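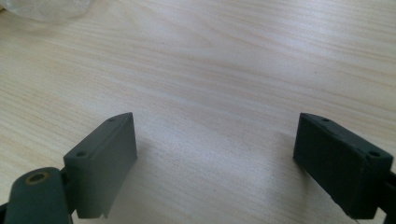

A reader wrote to us after the last roundup to complain that we keep reviewing robot arms she will never be able to afford, and would we please look at a pair of those hand-held grippers, the kind where you supply the arms yourself. She had been quoted a price for the Derker kit and wanted to know if it was a serious tool or an expensive way to pick up trash.

It can be both. I've spent most of my time with it picking up trash.

Derker Hand-Held Gripper Kit, two-hand version
Sold by: Zestden
Recording software: Tretine (one seat included, more cost extra)
Warranty: 90 days
Reviewed: 16 January 2025

The idea will be familiar if you've shopped for any of this. You hold a gripper in each hand, you do a chore, the kit records how you did it, and you use the recordings to teach a robot that wasn't there. Derker sells the kit to small labs and to companies that want to try automating some dull job without first buying the machine that will do it. The brochure calls it "effortless." My forearms would like a word with the brochure.

Setup

The grippers come assembled. The pads don't come attached, and the hardware bag had 13 screws in it, one of which I still have. I've decided it's a spare. The instruction sheet is a single page with excellent drawings and almost no words, and it skips the part where you have to plug in both grippers before you start Tretine. Start it first and it will find the left one and tell you all is well.

From opening the box to the first usable recording took me 35 minutes, and a good part of that was spent moving cables off the floor to a place where I wouldn't step on them, then stepping on them. If you have a table with a grommet hole, use it. The cables are a sensible length for standing right in front of the work and a poor length for anything else.

Build

I like the way these are made more than I expected to. The linkage arms are thick, the pivots have a brass-colored bushing, and there is very little slop in them. You can wiggle a closed gripper and feel the pads stay put. The pads themselves are plain rectangular blocks with a matte, slightly rough face, and they look like something that came off a 3D printer. A couple of ours had edges you could call rustic. I'd expect cleaner parts at this price, though I can't say it changed how they held anything. A file and some patience would fix it, and I had the file.
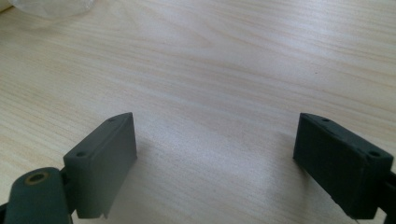 Pads open, table bare between them.

The wide opening is the best thing about the Derker. Most of the hand-held grippers I've tried top out at the width of a soda can, so you end up choosing your chores to suit the tool. With this one I could get at a box of crackers from either side. The cost is reach. Those blocky pads don't like narrow places, and getting one down between two mugs on a crowded shelf was a job for a smaller tool or a calmer person.

Closing force comes from your own hand, with a trigger that is stiff for the first bit of travel and then goes soft. You get used to it. On the first day I crushed two paper cups and sent a grape into the next room. By the end of the week I could pick up a grape, which I mention mostly so that somebody will know.

At the table

Flat, thin, floppy things are where you find out what you've bought. Coins: no. A playing card: yes, if you slide it to the edge of the table first, and then you've taught your robot to slide things to the edge of the table. Paper that has already been crumpled is easy, and I'd recommend it to anyone who needs a morale boost. Plastic bags are hard in the way they're hard for people. They stick to one pad and not the other, or they let go a second after you've stopped paying attention.
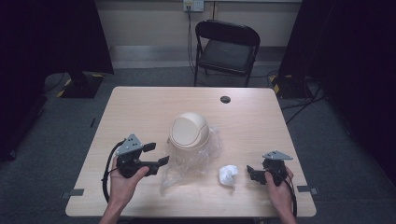

Maren Holtby
Senior Reviewer, Tools and Small Automation

The little trash can turned out to be the most useful test I ran, and the most annoying. A domed swing lid wants to be pushed with one finger while something else goes through the gap, and with the Derker your finger is a flat block. I ended up nudging the flap with the left gripper and feeding tissue in with the right. Doing that once is charming. Doing it for an afternoon is how you learn what the grippers weigh.

And they do weigh something. The gray triangular mounting plate sits on top, well above your hand, and I could feel every gripper trying to tip forward when I held it out over the table. A counterweight near the handle would help. So would being younger. I took a break between sets and my recordings got noticeably better, so build that into your schedule and don't let a manager talk you out of it.

Software and support

Tretine is fine. It records, it plays back, it lets you throw away the bad takes, and it asks "Are you sure?" each time in a tone I came to resent. Exporting is slow. There's no way to add a note to a take while you're recording, which would have saved me from guessing what "left hand weird" meant the next morning.

I wrote to Zestden with a question about replacement pads and had a clear, polite answer the same day. The pads are sold only in sets for both hands, even if you've ruined just one. They expect to have a softer version in March.

Who should buy it

A small team with one real chore in mind and a couple of people to trade off on it. If you're planning to work alone for long days, try the lighter Lacroix first. It opens less and feels cheaper, and your wrists will forgive it sooner. For everyone else I'd say get the Derker, put the pads on carefully, and plug in both grippers before you touch the software.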